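The Year in Small Paper

Posted Friday, December 20, 2019

Every December I clear out the black folder where I keep papers I've decided are important. By now it mostly holds papers I was too lazy to throw away in November. The Kutberg warranty is in there, for a lamp I no longer own, and so are two copies of the Hedegaard lease, neither of them signed.

Then there are the notes to myself, folded up small as if they might be intercepted.

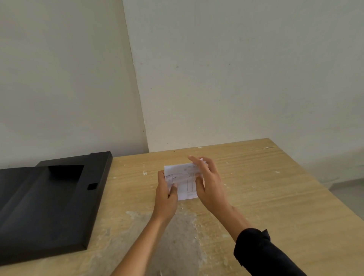 My handwriting was never good, and at this size it's a private code to which I have lost the key. I gave one of them ten minutes under the kitchen light and got nowhere. It could be measurements for the Ukero shelf. It could be a grudge.

I kept it, of course. The lamp warranty went in the recycling, and I've already started wondering if I'll need it.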